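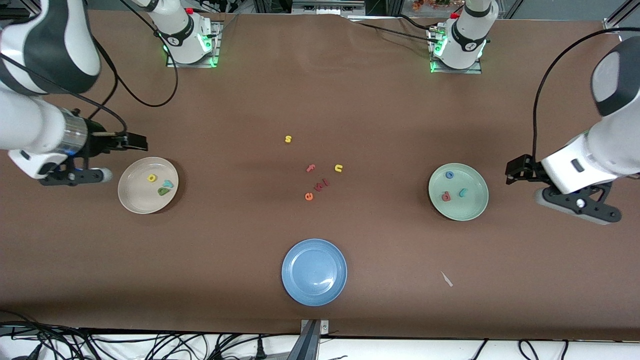 Friday, late

Budget day and I hate budget day. Writing this on the couch with my shoes still on. Kristýna wants the equipment list by Monday morning and I have most of a page, half of it crossed out.

So. Where we are. Two arms on the brown table, letters and plates, same sorting job we've been at since September. Cream plate, green plate, blue plate. I stood there after lunch with the spreadsheet open trying to decide what we really need next year and what I just want because I saw it in the Adlow catalog.

Need, no argument:
– spare gripper fingers. Eight sets. Norbert says four will do, Norbert doesn't order them. Adlow takes forever and then sends half.
– cables, and something to put them in. The floor strip along the front is a tangle again, plugs and all. Asked for a cable tray last year, got cut. 295 for the one Boris found. Put it in first this time, before anyone gets excited about cameras.
– new cover for the table. It's wrinkling at the back, behind the bases. Only a little but it'll get worse. Cheap. Don't forget it again!!

Want:
– third camera bracket as a spare, 263 each from Urban. Natália says buy two and be done. She's probably right. If one bracket cracks we're down an arm for however long the post takes.
– more foam letters. Small money but it has to go on the list or Libor will ask where it came from. Colors matter more than I thought, the reds are too close to each other, f and w especially, one's salmon and one's just dark. Get a set with fewer reds. Or is that cheating? Ask Boris.

Then the big one, the service contract. Gulach quoted 1074 a year per arm. Per arm! I read it twice in the hallway. Called them back, got a very nice man who explained that it covers a yearly visit and phone support, and I said we'd hardly phoned anybody, and he said well that's good then. Didn't get any further than that. Kristýna thinks we should take it for one arm and see. I don't know how you'd cover just one, they do the work together, if the left one's out the right one just sits there. Norbert wants to skip it and keep the money back for repairs. My gut is with Norbert but I'm the one who signs it.

Also the trip to Flondville to look at the used table frame. Boris has been on about it for weeks. Fuel, a van, a whole day gone. We don't need a frame. We have a frame. Said so at four o'clock and he went quiet and then sent me the measurments anyway. OK, I'll put it under "later" so he can see it's written down somewhere.

What I keep forgetting – storage. The plates and letters live in a shoebox. A real box with dividers, put 1 line for it, nobody will fight over that.

Tomorrow: ring Urban before noon, ask if two brackets gets us anything off. Get Natália to check my adding up, I did the totals on the bus and I don't trust tehm. Email Kristýna the need list by itself so at least that part's safe if the rest gets chopped.

Libor just texted asking is there anything in it for chairs. Chairs! Going to bed. No wait, the charger for the laptop, add that too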